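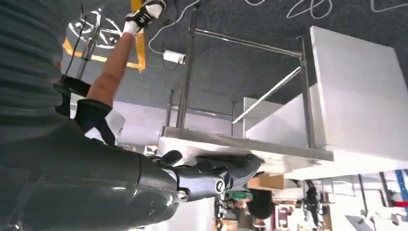 Ferver a água durante uns minutos e deixá-la assentar dispensa qualquer filtro, escreve um leitor nos comentários ao texto anterior, e a dureza da rede é um problema inventado por quem vende cartuchos. A primeira metade da frase tem fundamento, com limites que convém escrever por extenso. A segunda depende do aparelho que se tem na cozinha e da água que lá chega.

Última atualização: abril

A dureza total é a soma do cálcio e do magnésio dissolvidos, expressa quase sempre em miligramas de carbonato de cálcio por litro, ou em graus alemães (°dH), ou em graus franceses (°f). Um grau alemão corresponde a 17,8 mg/L e um grau francês a 10 mg/L. Metade das confusões que leio sobre máquinas de café vem de alguém comparar um valor em °f com uma tabela em °dH. O manual da minha Ferkel traz a escala em °dH e não o escreve em lado nenhum, a não ser numa nota por baixo da tabela de programação.

A parte que interessa para a fervura é a dureza temporária, associada aos bicarbonatos. Ao aquecer, o bicarbonato decompõe-se, sai dióxido de carbono e o carbonato de cálcio precipita. É o depósito branco da chaleira. A dureza permanente, ligada a sulfatos e cloretos, fica em solução e não sai por fervura em tempo útil. Portanto a água fervida e decantada é mais macia do que a original, mas só até onde a alcalinidade o permitir, e alguém tem depois de limpar a chaleira.

O que medi

O boletim da minha zona indica 200 mg/L, o que dá 11,2 °dH. O valor é uma média da zona de abastecimento e no meu caso há mais de uma captação a alimentar a mesma conduta, de modo que quis medir à torneira.

Usei o estojo de titulação da Rerska, de gotas, em que cada gota vale 1 °dH para uma amostra de 5 mL. O princípio é o habitual: indicador que cora a amostra de vermelho na presença de cálcio e magnésio, solução de EDTA adicionada gota a gota, viragem para verde. Três amostras tiradas de seguida, com a torneira aberta durante um minuto antes da primeira. Resultados: 13, 13 e 14 gotas. Tomo 13 °dH como valor de trabalho, ou seja, 231 mg/L, acima do boletim mas sem nada de estranho para uma rede com mistura de origens.

Notas sobre o erro. A resolução do método é de uma gota, e a leitura corresponde sempre à gota que completa a viragem, o que tende a arredondar para cima. O conta-gotas tem de estar na vertical; inclinado, a gota sai com outro volume. O menisco lê-se por baixo. Lavei o frasco com a própria água da amostra entre ensaios e não com água destilada, que deixa resíduo no fundo e dilui a seguinte. Para quem precisar de melhor resolução, duplica-se a amostra para 10 mL e cada gota passa a valer meio grau. Gasta o dobro do reagente.

As tiras de papel não me servem. A que vinha com a máquina dá quatro intervalos de cor, e o meu caso cai na fronteira entre dois deles.

O jarro

O jarro da Gokano tem resina de permuta catiónica fracamente ácida, na forma de hidrogénio, misturada com carvão ativado. A resina retém cálcio e magnésio e liberta iões H+, que consomem bicarbonato. O efeito é uma descida simultânea da dureza temporária e do pH. Com o cartucho novo a diferença nota-se no chá, que fica mais claro e sem película à superfície. Com o cartucho em fim de vida a diferença desaparece aos poucos, e o indicador eletrónico na tampa limita-se a contar o tempo desde a última reposição, sem medir coisa nenhuma.

Deixei de trocar por calendário e passei a trocar por titulação: uma amostra filtrada de vez em quando, e quando a leitura se aproxima da água bruta o cartucho sai. Os intervalos ficaram irregulares, como seria de esperar, já que o consumo cá em casa também o é.

Uma advertência para quem tem caldeira de cobre ou latão. Água demasiado macia e com pH baixo é mais agressiva para o metal do que a água dura. Zero de dureza não é objetivo. Para café, a maior parte das recomendações que encontrei anda bem longe do zero, com alguma alcalinidade para tamponar os ácidos da extração. Eu misturo água filtrada com água da torneira e não afino mais do que isso. 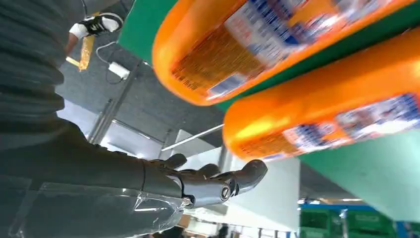 Descalcificar

Ácido cítrico em pó, dissolvido em água morna. Não em água a ferver: a quente e em concentração alta pode formar-se citrato de cálcio, pouco solúvel, que adere às paredes e é mais chato de tirar do que o calcário. O ácido sulfâmico não tem esse inconveniente e trabalha depressa, mas exige luvas e enxaguamento cuidado. O vinagre funciona, é fraco, e o cheiro fica nas juntas de borracha durante dias.

Comprei o cítrico na Lazăr, a granel, grau alimentar. A ficha técnica vem no saco, com a humidade e a granulometria, dados que para este uso não servem para grande coisa.

Na Ferkel corro o programa próprio, com duas passagens de água limpa no fim em vez da única que o manual pede. Na chaleira deixo atuar até parar a efervescência, esvazio e passo por água. O calcário que resiste ao cítrico costuma ter sílica à mistura e não vale a pena insistir com mais concentração.

Por fazer

Falta separar a dureza temporária da permanente, para o que preciso de uma titulação de alcalinidade. O reagente é vendido à parte e estava esgotado. Falta também repetir a medição no fim do verão, quando a proporção entre captações costuma mudar. Se a leitura se mover mais do que uma gota, reprogramo a máquina e acrescento aqui os valores.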